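2019-06-30

I put off writing about the condo business because I hoped I'd have good news first. I don't, so you get the long version with a cup of something.

Two years ago I put down a deposit on a one-bedroom at Bernia Terraces, which was going to be 116 units with a pool and a little market downstairs. The developer was Stolten, and the money was supposed to sit in escrow with a company called Lurnach until the building was finished. It still isn't finished.

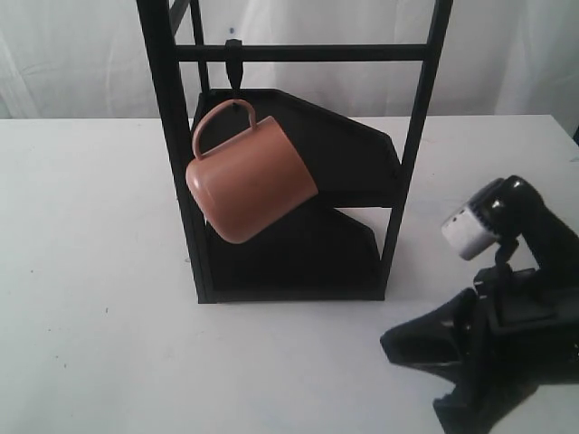
An orange mug on its hook.

In October a letter came saying the escrow money had been "released for construction costs." I read it standing up, then sitting down, then I called my sister. More than 200 buyers and small lenders have now joined the same lawsuit, and I'm one of them – me, who once paid a parking ticket I didn't owe to avoid the fuss!

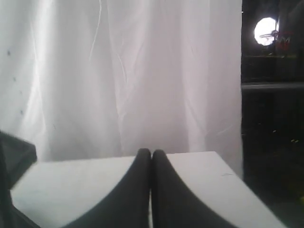 White curtain, lots of light.

Our lawyers say the judge will hear the motion to dismiss next, and after that we may get to see the bank records. I've been to 3 meetings so far, all in the back room at Tiêu, where the soup is lovely and the parking is awful. If you bought there too and haven't filed a claim, please write to me – I'm happy to pass along the forms.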